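The lost art of the shared table

By Catherine Gourlay

My aunt in Rodley had a rule that nothing was to be put down on her good table without something under it, and I grew up believing that a bare glass on a polished top was very nearly a crime. So when we moved to the house at Skakow and inherited a great slab of a marble table with the kitchen, I spent the first December fussing round it with coasters like a waitress on trial.

I have softened since then. The table is where everybody ends up, and on a Sunday it fills with all the small things people empty out of their bags and pockets before they will sit down properly – keys, gloves, half a packet of mints, and always, always bottles of water. I used to whisk them away. Now I let them stand, and I have grown rather fond of the colours they bring with them.

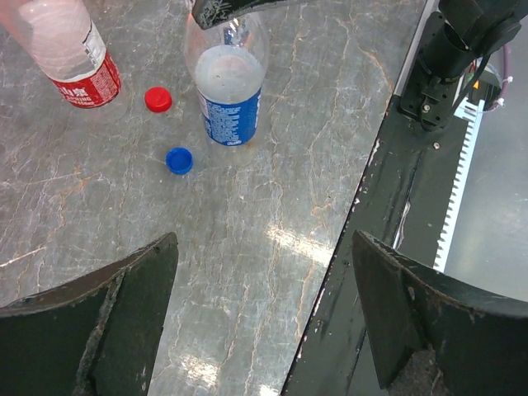 Caps are another matter, because a cap that has been taken off will wander if you let it. A red one and a blue one are easy enough to send back to the right home, but when four cousins turn up with four bottles of the same water you may as well give up and hand out glasses. My neighbour Mrs Pollock keeps a little saucer in the middle of her table for exactly this purpose, and I have copied her shamelessly. It is a chipped old thing with a gold rim, far too pretty for the job, and the children have taken to dropping their hair clips in it as well.

As for the marble, it has turned out to be much better company than I expected. I love the veins in it, the rusty ones most of all, which look to me like a map of rivers in some country I should like to visit. Lemon juice and vinegar are the things to watch, as they will dull the polish if they are left to sit, but a splash of plain water wants only a soft cloth and a minute of your time. I wipe ours down last thing at night, when the washing-up is done and the kettle is on – and by breakfast somebody has left a bottle on it again.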